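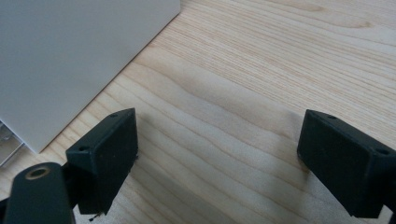

The top is 69 inches long and came from Stasitz without its base, which is how I got it for less than the $485 on the tag. I wanted one surface for paperwork, soldering and the occasional meal, pale enough to make small parts easy to find. What sold me was the figure. The lines run on the diagonal in this view, tight and nearly straight toward the upper right, with faint orange-tan streaks between them, then open out through the middle into slow waves. On a dark stain most of that would be gone. On a matte clear finish it all stays readable, including the darker tan lines that trace the curves.

Notes from the refinish follow, mostly so that I can repeat it when the time comes.

Old finish

The seller had put something glossy on it. It was brittle at the corners and had a yellow cast, and under the window it threw a reflection that made a sheet of paper hard to read. I tried a card scraper first and got most of it off in two evenings. The scraper is slow near the ends but it doesn't clog, and it leaves a much cleaner surface than paper does on old varnish.

What was left I took off with a random orbit sander at 120, then 150, then 180, and by hand at 220 with the grain. I drew pencil lines across the whole top before each grit and kept going until they were gone. Skipping this step cost me a morning on a previous table. The swirl marks only appeared after the first coat, in raking light, at an angle I never use except when I'm looking for swirl marks.

With the grain is a loose instruction on a board like this one. Where the lines are straight there is no question. Where they bend I sanded along the length of the top and ignored the curve. Following the waves by hand produces uneven pressure and, eventually, a shallow dip. Reginald Kasprzak disagrees with me on this and has better tables than I do, so take it as one method.

Finish

I used Ciketti matte, the water-based one, in four thin coats with a foam applicator. Water raises the fibers on the first coat and the surface feels like a cheap paper towel. I let it dry overnight and knocked it back with a worn piece of 320. Coats two and three got a light pass with a gray abrasive pad. Coat four was left alone for 9 days before anything heavier than a notebook went on it.

Some observations on the product:

It must be stirred, and stirred again halfway through. The flatting agent settles, and if you work from the top of the can the first half of the table comes out shinier than the second.

It does not tolerate going back. A missed strip should be left for the next coat. I went back once, near the front edge, and had to sand out a ridge.

It changed the color very little. I wanted no added warmth, so this was the main requirement. Quintanilla sells an oil that I like on shelves and handles, but on an offcut it pushed the pale areas toward honey within a month.

Light

I took readings with a cheap meter at table height. Daylight at ten in the morning in April gives me around 300 lux near the center, less toward the side I sit on. That is adequate for reading and marginal for fine soldering, so the clamp lamp stays. With the gloss gone, the daylight spreads softly across the wood and I can leave the blind up.

A matte surface has one side effect I hadn't planned for. Edges of objects look crisper against it. The light gray piece I keep at the upper left has a long straight side, and the shadow along it is thin and clean. I use it as an informal straightness check for other things, which is poor practice, and I have a proper straightedge in the drawer.

Movement

Solid tops move across their width, so the new base is attached with slotted fasteners. I set each screw in the middle of its slot. Lyle Esposito suggested figure-eight plates, which would also work and need less drilling, but I had the slotted brackets left over from the Plultham bench and wanted to use them up.

I check for cup with the straightedge once in spring and once after the heating has been on for a while. The last check showed a gap in the middle I could fit one sheet of printer paper into. Two sheets would not go. I recorded that in the same notebook as the coat dates.

The part that worries me slightly is the middle zone, where the lines bunch together and bend and the color goes a shade darker. Grain that changes direction can take finish unevenly. So far it hasn't. There are also a few darker flecks like small knots toward the upper right, and I went over those with a fingertip after every coat, expecting a rough spot.

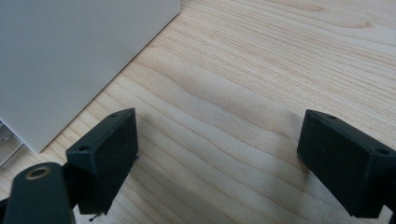
Maintenance

Damp cloth, then dry cloth. No polish, no silicone spray, and no melamine sponge, which will burnish a matte finish into a shiny patch that can't be wiped off again. If a patch does appear, a gray pad drawn lightly along the full length of the top will blend it, though it removes some film each time, so I wouldn't do it more than once a year.

Anything with metal feet gets felt under it. Solder work gets a silicone mat. Coffee gets a coaster when I remember.

The remaining finish is in a jar with the lid taped, on the cool side of the garage. I still have the underside to do; it got a single coat to slow down moisture exchange and it should really have the same number as the top. That means taking the whole thing off its base and finding someone to lift the other end.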